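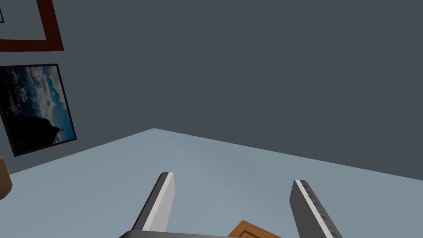
An afternoon at the Pavent open day

I have a weakness for open days. Bakeries, water works, the place that makes the little metal tips for shoelaces, I'll go to any of them if they let me through the door and there is coffee. So when I saw that Pavent was opening up its robot learning lab on 6 Oct 2024 I put my name down right away, and then spent a week wondering whether I would understand a single thing they told me. I needn't have worried. They were kind people and very patient with a visitor whose last brush with programming was setting the clock on the stove.

Pavent has the upper floor of the old Custach building, down by the rail yard, and if you go next year please don't trust the sign at the front gate, which sends you all the way around to the loading side. The door you want is the green one next to the bike racks. I walked the long way with a nice couple who had driven in from Acuña, and we were a little late and a little warm by the time we got upstairs, but they had kept us some name tags and the talk hadn't started.

The simulated room

Now, I had pictured a hall full of machine arms swinging about. What the lab mostly has is desks, and on the desks are screens, and on the screens are rooms that don't exist anywhere. Plain rooms, too. The one up on the big screen during the talk had a pale blue-gray floor, a dark slate wall and a framed picture of clouds and blue sky hanging on it, and you looked at all this from the gripper's point of view, with the two fingers reaching up from the bottom of the view and wide open. Everything was tilted. I caught myself leaning over in my chair to straighten it out, and I noticed the man in front of me was doing the same thing.

I liked the little ridges along the inside of the right finger. Somebody took the trouble to put those in! Down at the very bottom, behind the gripper, you could see the corner of something wooden and orange-brown with a darker line near its edge. I took it for a tray, and my neighbor from Acuña was sure it was a box, and we had quite a pleasant argument about it during the break.

The project all of this belongs to is called Pilitance, and the idea of it, as I understood it (so take it with a pinch of salt), is to collect a great many examples of simple jobs done properly, so that a learning system can study them and work out how to do the jobs itself. Pick up a thing, put it down over there. Close a drawer. One run through a job, from start to finish, is called an episode, which made me think of television. While the episode is going, the computer stores what the view from the gripper looks like at every moment, together with where the arm is and how far open the fingers are. They had 1365 episodes saved when we visited and they want 3000 by the end of January.

I asked why they didn't just use a real arm and a real room, and I gather everybody asks that. They do mean to get there. But a pretend room can be changed in seconds. You can move the pictures on the wall, change the color of the floor, put the box somewhere else, and then run the same job again, and the system gets used to the idea that a box is a box no matter what is hanging behind it. I hadn't thought of a picture on a wall as something that could confuse a machine, but of course it has to learn that the clouds aren't part of the job. And if you drive the arm straight through the floor, well, you press a key and start over.

My turn at the controls

After the talk they split us up and let us try it. There were 2 practice stations (the proper recording ones were roped off, quite right too) and you held a controller in your hand that moved the gripper as you moved your wrist. Squeeze the trigger and the fingers close. It sounds easy. My job was to pick a block up off the floor and set it down on a mat, and on my first try I lost sight of the block altogether and wandered off to inspect the wall. When your eye is in the gripper, you only see what the gripper is pointing at, and turning to look for something means turning your whole hand. It made me feel slightly seasick, I'll admit, and I had to stop and look out the window at the freight cars for a minute.

My second try went better. I got the block, I carried it very slowly over to the mat, and I set it down a bit crooked but on the mat. A girl of perhaps ten had the station next to mine and was stacking things by then, so I kept my pride to myself.

What interested me most was what they said about the bad tries. I had assumed mine would be thrown away with some laughter, but in the real sessions a clumsy episode is marked as such and put in a separate pile, and someone looks through that pile later. A slow grab that works is often kept in the good pile. They don't want every example to come from the same steady hand, and they change operators during the day for that reason, and also, I suspect, because your wrist gets tired. Mine ached on the drive home.

A few things if you're thinking of going

The tour is free but you do need to book, and they cap the groups. Wear something light, because all those computers keep the upstairs room very warm. There is an elevator, at the far end past the restrooms. The coffee was good and the lemon bars were better, and I'd get to them before the talk ends. Children are welcome and by the look of it they take to the controllers much faster than we do.

I've already asked to be put on the list for the next one. They hope to have an arm set up in an actual room by then, and I would like another go at that block.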